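Workshop > Notebooks > Natural dyes > December

Madder, third attempt, and I'm thrilled! The wool from the Pelkonen batch came out of the pot a proper brick red, deeper than anything we got in the fall. Hung it by the window at 4:30 and kept going back to look.

Recipe, so I don't lose it. 100 g scoured yarn, mordanted overnight with alum. 50 g ground madder root from Dorkum, soaked in a jar since yesterday morning, then stirred into the big pot with enough water for the skein to move around freely. Added a pinch of chalk this time – our tap water is so soft, and I think the chalk did most of the work. Kept the heat low for two hours. Must not simmer, that's where the browns came from last time.

Melati Jugah wants the second skein dipped in iron for a few seconds to see if we can get a plum. I want to try it on half a skein first.

Also changed the bags before straining, spent root makes such a mess.
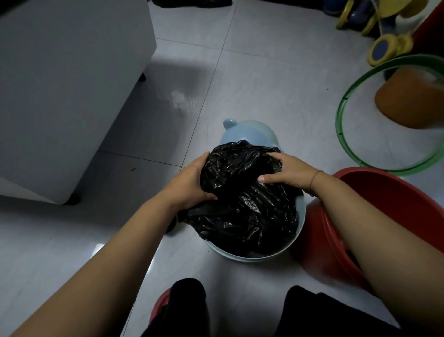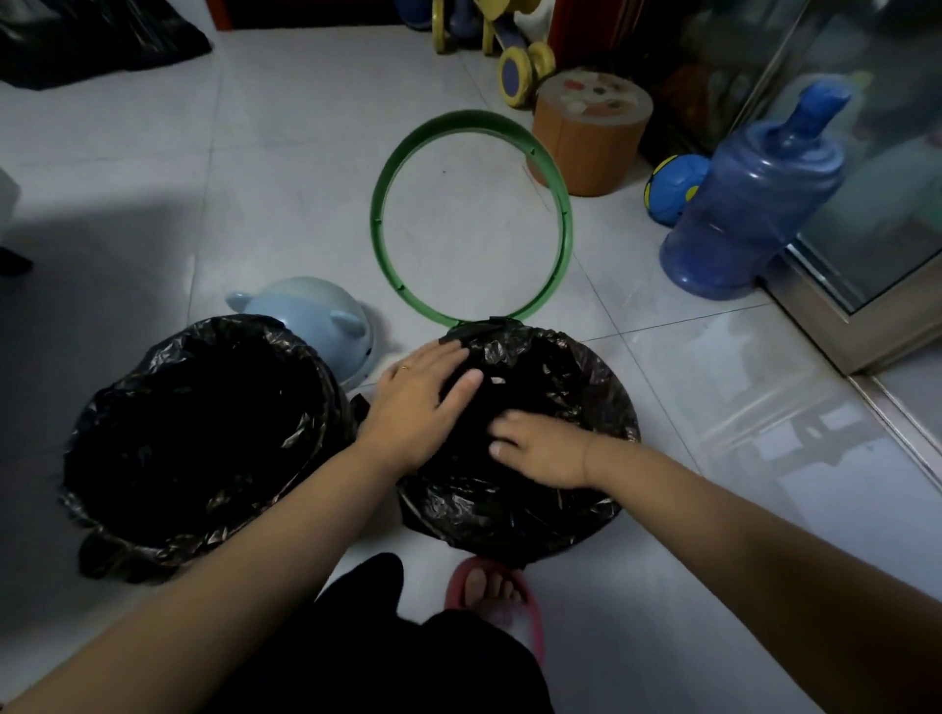 Second bath from the same root: much paler, somewhere between coral and salmon, and lovely on the gray fleece. I had planned to throw the liquid out after that, but there's still color in it, so a third bath is going tonight with the silk scraps (no heat, just a long soak with the lid on).

Label numbers: first skein is 2486, tag on the short end. The coral one still needs a tag. Old swatch 362 is the closest match in the sample book, but ours is warmer and I like ours better.

To try next:
- same recipe on the Nisik cotton, with a tannin step first
- Melati's iron dip
- a strip of each taped in the south window until spring, half under card, to check for fading

Ordering more root from Dorkum tomorrow. The jar is down to the last spoonful.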